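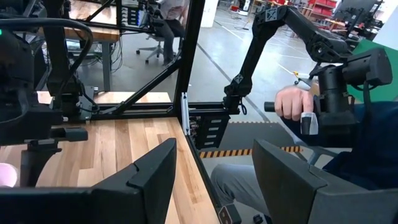 Menditov wrote:
Trigger mapping on leader arms, again. We have 251 demos of a simple pick-and-place and I threw out 20 of them this morning for the same reason: the gripper closes a hair before the arm has finished arriving. My theory is that the trigger is too easy to pull. You hold the handle with your fingers curled around it, one finger is already sitting on that gray trigger, and the moment your brain decides "got it" the finger agrees without consulting the rest of you. Has anyone put a stiffer spring in theirs? Or a dead zone in software?

Do wrote:
Dead zone. Ignore the first bit of travel, scale the rest so you still get full close. Took me one coffee. Do not open up the handle, you will meet a very small spring and then you will never meet it again.

Wiltow wrote:
Going to disagree with both of you. The early close is a person problem. Our operators did the same thing for the first 3 days and then stopped, with stock triggers and no dead zone. If you filter it out in software they just learn to pull sooner.

Do wrote:
"They just learn to pull sooner" is a lovely sentence to read from someone who has presumably never had to demo after lunch.

Wiltow wrote:
I do all my demos after lunch. It shows in the data.

Menditov wrote:
OK but Wiltow, I've been at this since December and I still do it. Am I a slow learner or is it the chair? I work sitting down, with the handle out in front of me, and by the end of a session my wrist is making its own decisions.

Wiltow wrote:
Could be the chair. Try it standing for one session and compare. Also, are you watching the follower or the wrist camera feed while you drive? The people here who watch the feed close early way more often. Fingers look huge in it and everything seems closer than it is.

Menditov wrote:
...the feed. I watch the feed.

Do wrote:
There's your 20.

enel_fan238 wrote:
Counterpoint: the policy only gets the cameras, so if you drive by eyeballing the real arm you're using information it will never have. I'd rather have slightly ugly demos from the feed than beautiful ones the model can't explain. Keep the feed, slow down near the object, keep the early closes where the grasp still worked.

Wiltow wrote:
Keep the early closes?? Then it learns to nudge everything across the table first. Ask me how I know.

enel_fan238 wrote:
How do you know

Wiltow wrote:
It nudged everything across the table first.

Menditov wrote:
Plan for tomorrow: half the session on the feed, half watching the arm, no dead zone yet so I'm only changing one thing. Chair stays. Will post the counts if they aren't embarrassing.

Do wrote:
Post them either way. And leave the spring alone.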